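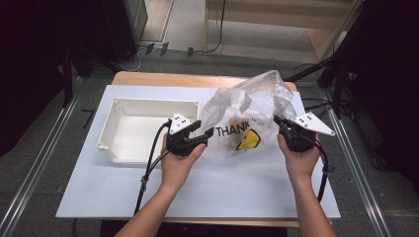 Figure 1. Plastic carrier bag, printed "THANK" with a smiley face, beside an open white tray on the work board.

Household Materials and Storage
Unit 6 handout: Thin plastic bags - sorting, folding and keeping
Prenstead Adult Learning, Home Management Certificate
Aug 6, 2018

Read this before the practical. Bring it with you, along with the Unit 5 sheet on jars and tins, which we did not finish.

6.1 What we mean by a thin bag

In this unit a thin bag is a single-layer plastic carrier of the kind handed out at takeout counters, corner stores and market stalls. It has two loop handles cut from the same sheet as the body. Most have a fold down each side, called a gusset, which lets the bag open out into a box shape when it is filled.

Most are made from high-density polyethylene, usually shortened to HDPE. HDPE film is crisp and makes a rustling noise when handled. Low-density film (LDPE) is softer, stretches more before it tears, and is used for bread bags and produce bags. You can usually tell the two apart by sound and feel. The recycling mark on the bag, if there is one, will read 2 for HDPE and 4 for LDPE.

Printing on these bags is kept simple. A word or two of thanks and a smiley face is a common design. The film is often translucent, so anything inside shows through as a patch of color. In Figure 1 there is an orange tint behind the lettering. Get into the habit of looking for this before you flatten a bag. Receipts, sauce packets and napkins are the usual finds.

6.2 Why bags pile up

A household that shops three or four times a week can take in far more bags than it reuses. The Clunby household survey, carried out by last year's class, counted every bag kept in the homes that took part. The total was 925. Of these, 838 were thin bags and the rest were heavier reusable ones. Most were stored inside another bag, hung on a door handle or pushed under the sink.

The amount of plastic is small. The problem is trapped air. A crumpled bag holds its creases and springs back when you let go of it, so a cupboard can be full of bags that would fit in a shoebox if they were flat.

6.3 Sorting

Sort before you fold. Use three groups.

Keep. Clean, dry, no holes, both handles whole.
Use once more. Small holes or one torn handle. Good for lining a wastebasket or wrapping something dirty.
Recycle. Sticky, greasy bags do not belong in this group until they have been wiped clean. Many curbside programs do not take film plastic at all, so check for a store drop-off bin.

To check for holes, open the bag, gather the neck in one hand and press lightly on the sides. A sound bag stays puffed up for a few seconds. Bags that have held raw meat go straight in the trash and are not tested.

Keep all thin bags, tested or not, away from babies and small children.

6.4 Setting up the work surface

Use a flat, light-colored board on top of the table. A pale matte surface makes crumbs and spills easy to find, and it wipes clean in one pass. Rough or unfinished wood will snag the film.

Place an open tray to one side of the board and the unsorted bag next to it. In Figure 1 the tray is on the left. Left-handed students may prefer it the other way around. The tray should be empty when you start. A rectangular tray with raised walls works better than a bowl, as folded bags can stand on edge in it and you can see each one without digging.

6.5 Method A: the flat fold

1. Lay the bag on the board with the handles pointing away from you.
2. Pull the side gussets out to their full depth, then press them back in so they lie between the front and back.
3. Smooth from the base toward the handles with the side of your hand. The base is sealed, so air has to leave through the top.
4. Fold in half lengthwise, then in half again. You should have a long strip with the handles at one end.
5. Fold the strip up from the base in sections the width of your palm.
6. Stand the bundle in the tray with the last fold facing up.

Step 3 is the one people rush. If the finished bundle feels like a cushion, open it out and smooth it again.

6.6 Method B: the triangle

Do steps 1 to 4 as above. Then take one bottom corner of the strip across to the opposite edge to make a triangle. Turn the triangle straight up, then across, and carry on until only the handles are left. Tuck the handles into the pocket formed by the last fold.

The triangle holds itself shut and is the better choice for a coat pocket or glove compartment. It takes longer and does not stack as well. Very crumpled bags are hard to fold this way until most of the creases have been pressed out by hand. Do not use an iron.

6.7 Storage

Label the tray on its short end. Keep it somewhere dry and out of direct sun, which makes the film brittle. Put new bags in at the back and take from the front.

Set a limit. For a household of two we suggest one tray and no overflow. When the tray is full, take the extra bags to the drop-off bin on your next trip. The Haltevthorpe market stall also accepts clean bags in the Keep group, tied in bundles of 100.

6.8 Practical task

Work in pairs. Each pair will receive 80 mixed bags, one board and one tray. Sort all of them first, then fold the Keep group by Method A. Choose five of your folded bags, open them out and refold by Method B.

Write down:
the number in each group
anything found inside a bag
the time taken for the first ten flat folds and the last ten
which method you would use at home

Wipe the board and tray when you finish and return them to the shelf by the sink.

6.9 Reading for next time

Okonkwo, Small Storage, chapter 4, up to the section on drawer dividers. Unit 7 covers paper bags and cardboard. Please bring one cereal box, opened out flat.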